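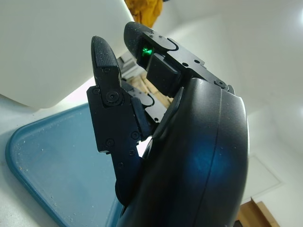

Chapter 7
Buying a Hand

By now you have chosen an arm. You have worked out its reach, argued over its payload, and found the bolts. What remains is the part that touches things, and it will take up more of your year than the arm did.

End effectors are sold in two broad families. The first opens and closes. The second has fingers. Sales literature for the first family is short and dull, and its customers tend to be content. Sales literature for the second is full of eggs, wine glasses and strawberries, none of which the customer intends to handle.

This chapter follows one purchase from brochure to bench. The product is the Cerano, a fingered hand offered by Trunwood as a kit: hand, mounting plate, cable, a box of spare fingertip pads, and a license for the control software, Yook, which is sold separately in the sense that you cannot use the hand without it. The buyer is Hendside, a small packing firm that wanted to pick mixed goods off a bench and put them somewhere else. Ciarán Egan, who ran the trial, kept a notebook, and we have borrowed from it freely.

7.1 What the brochure promises

Read a hand brochure with a pencil. Underline every number, then write beside it the question it answers. Trunwood gives the Cerano a pad life of 2,000 grasps. Grasps of what? Egan asked in January and was told "typical objects." He wrote this down and drew a box around it. Hendside's typical object was a carton with a rough edge, and the first set of pads was retired at 330.

Neither figure is a lie. A pad that closes on smooth plastic leads an easy life, and a pad that drags across cardboard does not. The lesson for the buyer is to send the seller a crate of real goods before signing and ask for the test to be run on those. Some sellers will do it gladly. Others will send you a video of a strawberry.

7.2 The open hand

Most people judge a hand by how it holds. Egan's notebook spends far more ink on how it opens. Before every grasp the fingers must spread wide enough to clear the object, with some allowance for the object being in the wrong place, as it will be. This posture is called the pre-grasp. Get it wrong and the hand knocks over the thing it came to collect, with great precision.

Look at the pads of any open hand you are considering and ask where they point. Pads that face slightly toward each other have less turning left to do as the fingers close. Look also at the joints. Each screw you can see is one you can reach with a driver, and you should feel warmly toward it. Fasteners hidden under a molded shell belong, for practical purposes, to the service department.

7.3 What it costs to keep

Trunwood's service plan covers 2 visits a year. Pads are extra. So is recalibration after a pad change, unless you do it yourself, in which case the manual allows 300 seconds for the job. Egan's best time was a good deal longer, and he had the page open in front of him.

Set up a simple log on the day the hand arrives. Record the pad set, the object, the number of grasps, and what went wrong. By the time the renewal letter comes, you will know more about your hand than the person who wrote the letter.

Before reading on

Find a carton, a pen and a roll of tape. Pick up each one using only your thumb and two fingers, slowly, and notice how far your hand opens before it closes. Write down the widest opening for each. We will use these measurements in Section 7.4, where we size a hand for a mixed bench and find out what the Cerano made of the tape.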